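Giving a White Plush Toy a Gentle Bath

My niece left a small plush toy with me last September, and by the time I noticed how gray it had gotten I'd already promised to send it home clean. I was too scared to throw it in the machine (those ears!), so I worked out a slower way with a plate and a bowl, and I've used it on every little stuffed animal since.

You need mild dish soap, a soft toothbrush, two washcloths, an old towel and a plate with a bit of a rim. A dinner plate makes a great work surface for something this small, and you can spin it instead of flipping the toy over every ten seconds.

First, go over the seams with your fingers. If anything is coming loose, stitch it down before any water gets near it. Appliqué pieces like a carrot or a leaf are what I check hardest.
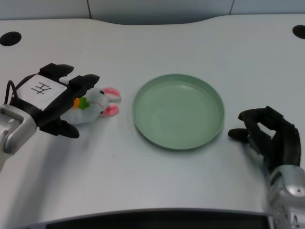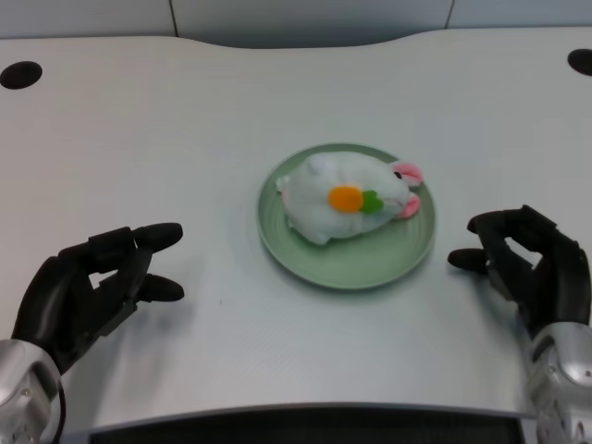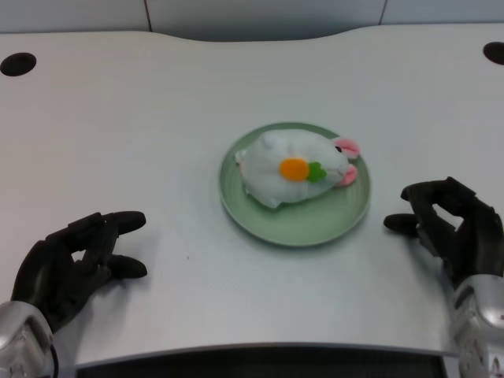
Small white plush toy with pink ears and a carrot, and the pale green plate

Danuta Gajewski
Home and Laundry Writer

Next, mix a teaspoon of soap into a bowl of cool water and whip it until you get lots of foam. You want the foam and hardly any of the water! Scoop some onto the toothbrush and work in little circles, starting at the tail end and finishing at the face. Go easy around the eyes.

Do the colored parts separately. Dab a damp white washcloth on the back of one ear and look at it. If pink comes off, stop there and stick to plain cool water for the ears, the carrot and anything else bright.

Wipe the foam away with the second washcloth, rinsing it as you go, then roll the toy in the towel and press for 20 seconds. No wringing, please, it makes the stuffing clump.

Let it air dry on a rack and turn it every 4 hours or so while you're up. Mine needed a day and a half. Once it feels dry all the way through, brush the fur up with a clean dry toothbrush and squish the body a few times to loosen the filling.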